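Hardware Help: Desktop Repair and Refurbishment

Processor removed from a Dell tower: correct order for refitting the processor, the memory and the side panel

Posted by Hurncombe Equipment Desk
20 November 2025

Our office is responsible for a store of donated desktop computers, which are inspected and returned to use in a public reading room. One of these, a Dell tower, is at present on the bench with its side panel off and the processor out of its socket. The written procedure we inherited covers the replacement of drives and nothing else.

We would be grateful for guidance on the following points. First, whether the processor should be fitted before or after the memory. Second, whether old thermal paste may be left in place if it appears even. Third, whether the power supply must come out in order to reach the socket. It occupies a good deal of the case, and we would prefer to leave it where it is.
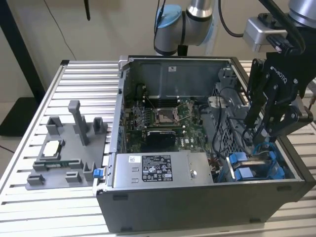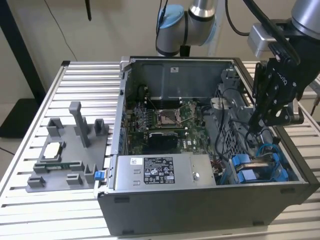
The Dell name is printed on the board, and the socket is empty in both pictures.

We have isopropyl alcohol, lint-free cloths and a new tube of paste from Faler. A grounded wrist strap is worn at all times when a case is open. The computer is required for the reading room by March.

Faler Support Desk

The processor should be fitted first. Memory may be installed before or after it without harm to either part, but the socket is easier to inspect while the surrounding area is clear.

Please proceed as follows. Disconnect the power cord and hold the power button for 3 seconds. Examine the socket under a good light before anything is placed in it. If any contact is bent or any residue is present, do not continue. Raise the lever fully, align the corner mark on the processor with the mark on the socket, and lower the processor straight down. It must not be pressed. Close the retaining plate and then the lever. Some resistance at the lever is normal.

Old paste should not be reused. Remove it from both the processor and the base of the cooler with alcohol, allow both surfaces to dry, and apply a small amount of new paste to the center of the processor. Tighten the cooler screws a little at a time, in a diagonal pattern.

The power supply may remain in the case if the socket and the cooler screws can be reached without force. Cables should be kept out of the way of the fan before the side panel is replaced.

Briretti

Agree on the paste. We just wipe it and put new on, every time. Memory goes in until the clips close on their own, and if they don't close it isn't in. Check the notch.

Domański Reading Rooms, Technical Office

The reply from Faler is in accordance with our own practice. We would add 2 points.

Before the processor is refitted, its model number should be copied onto the inventory sheet, as the marking cannot be read once the cooler is in place. The first start should be made with a single memory module. If the computer starts normally, shut it down, disconnect it again and add the remainder. A first start after this work may take longer than usual, and the power should not be cut during that time.

Our office keeps the sheet for each computer under its inventory number, together with the date on which the paste was last replaced.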